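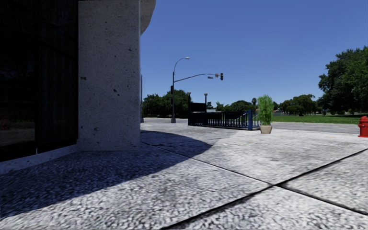
Concrete column and paved walkway

Melley 170 Levelling Ramps, pair

Pair of ramps for getting your camper or travel trailer level on a sloping site. Three steps, so you drive up till it feels right and stop. Chock goes in behind. Done.

Sold as a set of two. Carry bag included - the old blue one has been discontinued, new ones are black. Same size.

Rated 3,000 kg per ramp. Check your loaded weight not the dry weight, water and gas add up quick. Twin axle trailers need two sets, or the Stasiv long ramp (seperate listing).

Fits tires up to 200 mm wide. Wider than that, look at the Avano.

In the box
2 ramps
2 chocks
Carry bag
Instruction sheet (also covers the Dikow pads, ignore page 2)

Using them
Handbrake off, low gear, go slow. Somebody outside watching helps alot. Trailer stays hitched until the wheel is up and chocked. Don't use as a jack stand and don't crawl under. On wet grass put a mat down first or they slide.

Cleaning: hose and a brush. No solvents.

Shipping
Ships in two working days. Orders before noon usually go same day. Returns 30 days, unused, in the bag please.

Spare chocks now back in stock, sold singly. Questions on fit, email Gholamreza Ghasemi at the parts desk - include make, model and tire size.

Page updated Tuesday, May 14, 2024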